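How to Record Good Demonstrations with a Hand-Held Gripper

If you have signed up to help gather examples for the Rullness project, welcome, and thank you! I wrote these pages for people who have never done this kind of work before, so if you already know your way around a gripper, feel free to skip ahead to the part on naming your sessions, which even our old hands get wrong now and then (me included).

An example, or "demo" as we usually call it, is one complete run of a small task done by you with the gripper in your hand. You reach, you grab, you put the thing where it goes, you let go, and you stop the recording. The learning system later goes through a great many of these and tries to work out how the job is done. For the first Tollis task we are aiming for 1000 demos, and as of this writing we have 559, so there is plenty left for everybody.

Before you start

Put on both wrist straps and get them snug. Pick up the gripper and squeeze it a few times with nothing in front of it, just to feel how far the fingers travel. Look at the dimpled pads on the fingertips and wipe them with a dry cloth if they have picked up any lint. Then check that the marker card sits firmly in its holder and that your sleeve doesn't flop over it when you turn your wrist. I like to roll my sleeves up past the elbow and be done with it.

Clear your part of the table of whatever the last person left behind, and lay out only the things named on your task sheet. You don't need to clear the whole room, though! People walking by, chairs getting moved and folks working at the next table are all fine. We want some of that ordinary life in the recordings. 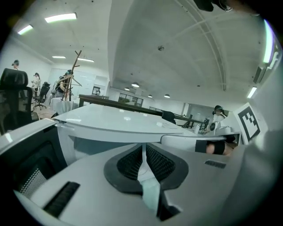

Loretta Calloway

Recording your first demo

Hold the gripper a little above the table with the fingers open and wait a moment before you press start. That short pause gives every demo a clean beginning, and it saves me a good deal of trimming later on.

Now do the task at the speed you would use to set a table for company. Faster than that and the motion gets jerky. Much slower and you will start to wander, with your hand drifting off to one side while you think about what comes next. If you find yourself thinking, stop, throw that one out and go again. There is no shame in it, and the delete key is right there.

Keep the fingertips in view of the gripper's own camera the whole way through. New people tend to twist the wrist so they can see better themselves, and then the camera ends up looking at the ceiling lights. Move your feet or your chair and leave the wrist alone.

When you let go of the object, back straight away from it, pause again and press stop.

Mixing things up

After 7 demos, change something. Slide the object over, turn it partway around, or come at it from the other side. A whole stack of demos that all start from the same spot teaches the system one spot and very little else, and we learned that the hard way in November with the first Vernivness set. We had 300 lovely recordings and ended up redoing most of them.

A fumble is worth keeping if you recover from it. Say the object slips and you pick it back up and finish the job: save that one and tick the "recovery" box. If it rolls off the table, throw the demo out.

Naming and saving

Use your initials, the task name and the table letter, in that order, with dashes between them and no spaces. The Kapoor upload tool will accept a name with spaces in it and then quietly put the file in the wrong folder, so please look twice before you hit send. Leave the program open until the bar is completely full.

Take a break whenever your hand gets tired, even if you are halfway through a set. When you come back, do one practice run without recording and then pick up where you left off. The task sheets for the second round are in the same binder as the first, behind the yellow divider.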